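Lukulik robotics club: progress report to the Bremport fund, January 2025

Hi all! Bence Kocsis here, writing for the club again. Quick version: we've spent most of the $2,000, both arms are up, and the kids have pretty much stopped going home on time.

The biggest chunk went on the two arms and the rail they sit on. Andor Szűcs helped the students with the mounting (and with the wiring, which ate more evenings than I'd like to admit). We have 12 students signed up now, and five of them are new this year.
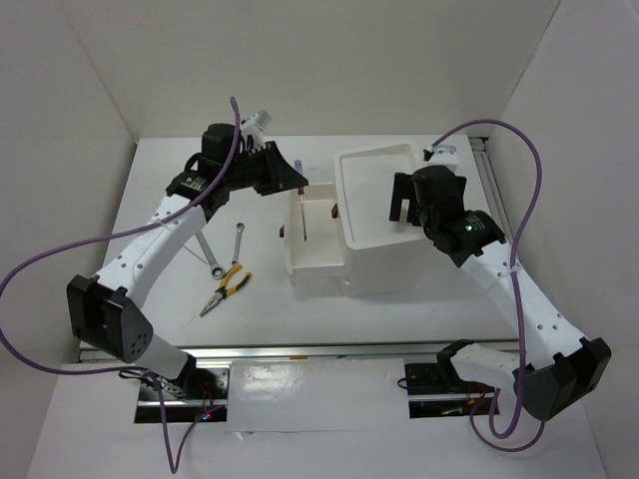
2 min read

The job we picked is tool sorting. Wrenches and the yellow-handled pliers start out on the tabletop, and the students have to get them put away in the white container. The screwdriver goes upright in the open side, and it's a pain! Our target is 20 clean pickups in a row by April. The wrenches are so flat that the fingers keep skating over them, so one group is redesigning the tips.

Still on my list: tidier cable routing on both arms, a spare motor, and the Zirbridge entry form, which I need a signature for. I'll send the receipts separately. Come by and see it if you're in the neighborhood, the kids would love to show it off.

Bence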